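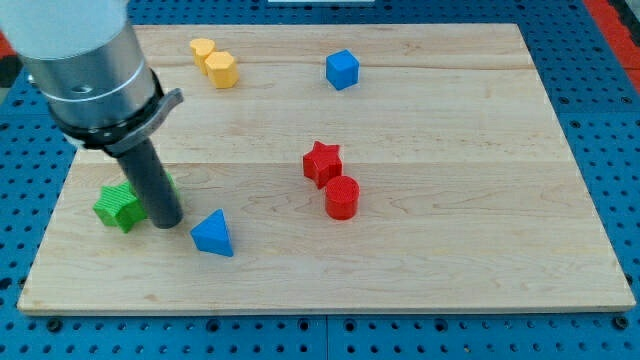
A wooden board on the blue pegboard, with the arm's gray rod just above it.

I'd walked past the empty plinth in Bokstead for years before I found out it was ever meant to hold anybody. So when I heard that Ysaline Vasseur had spent two winters in the county records trying to get a woman put on it, I called her up and invited myself over for coffee.

The woman is Fumiko Yoshida, who ran the night school on Marras Street and taught English to cannery workers. "She had 594 students over the years," Vasseur told me, sliding a photocopied enrollment book across the table before I'd even gotten my coat off. "I know because she wrote every single one of them down, with their shift hours!"

I asked how a person like that gets left out. Vasseur laughed (she laughs a lot, and loudly).

"The town put up a general in that square first, then moved him to the park. Then they argued about a fountain. Her name came up once in the minutes, and the clerk spelled it wrong."

Her petition has 1,110 signatures. The city wanted 1,070, a number she's never been able to get explained to her, and she turned the pages in last March with a box of doughnuts. The council has agreed to hear the proposal, though money is a whole other matter, and so is the question of what the thing should look like.

"I don't want her on a horse," she said. "I don't want her holding a torch either. She carried a big ugly bag full of workbooks, so give her the bag."

Some people in town would like a plaque instead – cheaper, quicker, easier to mow around. I kind of expected her to be annoyed by that, but she just shrugged and poured me more coffee.

"There are already plaques. Go stand by one for an hour and see who reads it. Kids climb on statues. They rub the noses till they're shiny. I want that for her."

We walked down to the square afterward and she showed me which way she thinks Yoshida should face. Toward the old cannery gate, a little to the left of the bus stop.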